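Print Durability and Order Handling for Sublimated Ceramic Coasters
Project report, small-batch product personalization
Beril Kılıçarslan, Tuncay Baysal, Erhan Akbulut
Supervisor: Tülin Toprak
Submitted 13 February 2018

1. Background

Holthorpe sells ceramic coasters printed to order with customer photographs. Orders come in through a web form, are printed by dye sublimation, and are mailed in sets. The shop asked for a comparison of two coatings and for a review of how uploaded photographs are prepared before printing. The coatings are referred to by their supplier names, Zustari (the one now in use) and Plostulen (the proposed replacement).

Sublimation ink does not bond to bare ceramic. A polymer coating has to be present on the tile, and the print is formed inside that layer when heat turns the dye to gas. The coating therefore sets the limit on color density, edge sharpness and resistance to wear.

2. Materials and method

Both coatings were tested on square white tiles from the same production lot. Each coating was given 40 tiles. All tiles were printed with one test chart containing solid patches, a gray ramp, a skin tone strip and text at several sizes. Transfers were made on a flat press with the temperature and dwell time recommended for each coating. Tiles were allowed to cool face up on a wire rack before handling. 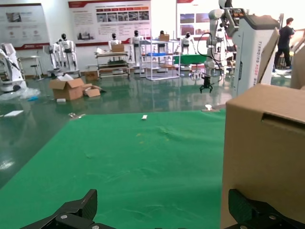
Tile stock was logged on arrival, and each tile was inspected under a lamp for pinholes before it was assigned to a group. Tiles with visible defects were set aside and replaced from the same lot. Packaging was kept out of the print comparison and treated as a separate item. The carton considered was plain brown cardboard with a cut-out hand slot near the top of one face, and the slot has to be allowed for when the inner padding is sized. Small parts can shift toward an opening of this kind, so the padding sheet was drawn to full panel height.

Wear was tested with a weighted felt pad moved back and forth over the solid patches for 1,000 strokes. Color was read before and after with a handheld meter at the same five points on each tile. A second set of readings was taken after repeated wiping with a damp cloth and mild dish soap.

Packing trials used unprinted tiles wrapped in sets of four. Cartons were folded by hand from flat blanks, and the flaps were closed with paper tape. 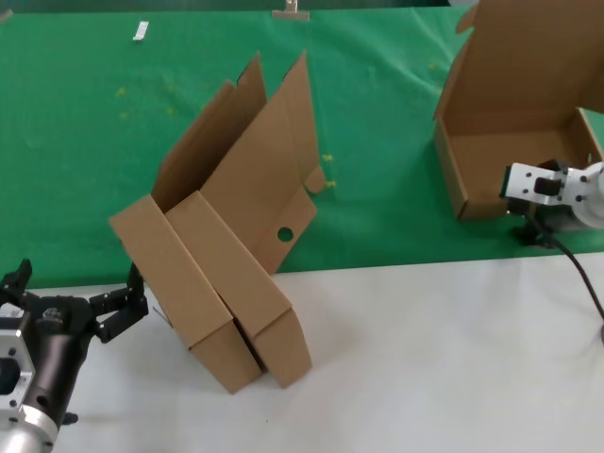
3. Results

3.1 Coating

Plostulen gave denser blacks and a cleaner break between adjacent patches. The smallest text was readable on both coatings, although on Zustari the closed letters began to fill in. After the felt test, Zustari lost more density in the cyan and black patches. The difference in the yellow patch was too small to separate from meter error. Neither coating lifted or cracked.

Skin tones printed slightly warm on Plostulen. This was corrected with an adjusted color profile supplied by Tuncay Eren, who runs the press at Holthorpe. The corrected profile was not used for the wear test, so those readings apply to the default profile only.

3.2 Uploaded photographs

The shop exported its order records from September onward, giving 1,529 uploaded files. Low resolution was the most common fault, followed by subjects placed too close to the edge of the picture. The second fault matters more on a coaster than on a flat print. The corners of the tile are rounded and the transfer is trimmed slightly oversize, so anything near the margin is lost.
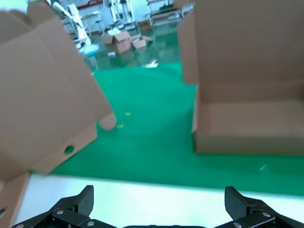 The present upload page shows the whole photograph with no trim line. A revised page was built using Çınar, the layout tool already licensed by the shop, with a rounded mask placed over the preview. In a trial with 33 customers, most moved or resized their photograph once the mask was shown. Several also chose a different photograph.

4. Limitations

Dishwasher exposure was not tested. The felt pad is a poor match for the bottom of a wet glass, which carries grit and moves in a circle. Only one tile lot was used, and glaze thickness may vary between lots.

5. Recommendations

Change to Plostulen with the corrected profile, and repeat the felt test on a second lot before the old stock is used up. Put the masked preview on the order page. Add a resolution warning that appears at upload, before payment. Keep the care card wording at "wipe clean" until dishwasher results are available.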